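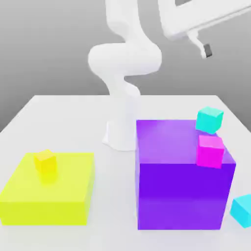 **Hekum Gas Storage — Commercial Team**

24 July 2019

Long day on the pipeline tariff talks. Zemeo came back with the same transport rate as last time and a 15-year term, which is five more than the ministry wants to sign for. We broke for lunch with the storage volumes still open.

In the afternoon Berisha sent over their draft of the supply annex, 50 pages, most of it copied from the old contract. Clause 19 still names the compressor station that closed in December. I marked it up and sent it back before four.

Sondeck's people want the metering point moved to their side of the border. I said we would look at it — no promises. The engineers need to see the pressure figures first.

Called the ministry at five. They would like a joint statement on the field by the end of the month. I don't see it, with the tax question where it is.

Room 2911 again tomorrow, early start. Must bring the old tariff tables and a sweater, the air conditioning is too strong in there.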